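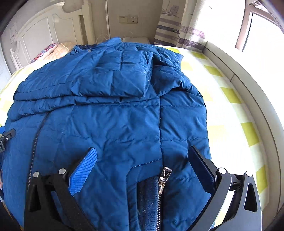
Can you wash a down jacket at home without wrecking it? Most of the time you can, as long as you use a front loader, a soap made for down, and a lot more drying time than you think you need.

Search this site Type and press enter

That was the first thing I asked Magdolna Takács when I sat down across from her at the repair counter at Purves, and she answered it so fast I could tell she gets it all day long. She has been fixing outerwear for most of her working life, first in a ski town and now here, and November is her crazy month. The rack behind her was so full she had to push it back with her hip to get to the kettle.

"People wait until it's cold, then they pull the coat out of the closet and it's flat, or it smells, or the zipper won't go," she told me. "And then they want it by tomorrow!"

I'd come with a whole page of questions (I'm a planner, sorry) and we got through maybe half. I started with the washing, because I ruined a perfectly good parka that way in college and I'm still sore about it. Regular detergent, top loader, hung over a shower rod for two days. It smelled like a pond.

Magdolna laughed at me, kindly. "The shower rod did it. The soap didn't help, but down that sits wet will go sour on you. You put it in the dryer on low and you keep putting it in. My rule is 3 hours, and then you feel along the seams for lumps, and if there's a lump you go again."

Tennis balls? I'd always heard tennis balls.

"Clean ones. Or wool dryer balls, those are quieter. If you live in an apartment please use the wool ones, your neighbors will thank you."

She zips everything up before it goes in the machine and empties the pockets twice. She once ran a customer's hearing aid through a full cycle, and she still winces telling it. Fabric softener she won't have in the building. If the coat has a fur trim that comes off, take it off, and if it doesn't come off she'd like you to bring it to her.

We got on to zippers next, and this is where she really lit up. Most of the coats that come in with a "broken zipper" have nothing wrong with the teeth at all. It's the slider. It gets worn and stops squeezing the two sides together, so it splits open behind you as you pull.

"They think they need a whole new zipper, and somebody at the mall has quoted them more than the coat cost. I change the slider. It takes me 10 minutes and that's if I'm talking."

For leaks, where you get those little feathers poking out, she had one piece of advice and she said it slowly so I'd write it down. Don't pull them. Pinch the feather from the other side of the fabric and draw it back in, then rub the hole with your thumb. Pulling one out brings its friends along and makes the hole bigger. I have pulled out hundreds of those things. I pulled one out on the bus ride over.

Her business partner, Antigoni Makris, came in from the back at this point with an armful of pants and wanted to argue about patches. Antigoni likes the iron-free stick-on kind for small rips and thinks they're fine for years if you round off the corners first. Magdolna sews everything. "She'd sew a paper bag," Antigoni said, and went to answer the phone.

The last thing I asked about was storage, since mine spends the summer crushed in the little sack it came with. Wrong again! She wants it on a wide hanger or loose in a big cotton bag, somewhere dry, and never put away dirty. Body oil on the collar is what moths go looking for, she says, and it also turns the fabric stiff. She wipes down the collars on her own coats every couple of weeks with a damp cloth and a drop of the down soap.

Her own winter coat is older than her son, who's in his second year of college. She's replaced the slider twice and the cuffs once, and she wore it out to the sidewalk to show me which bus to catch home.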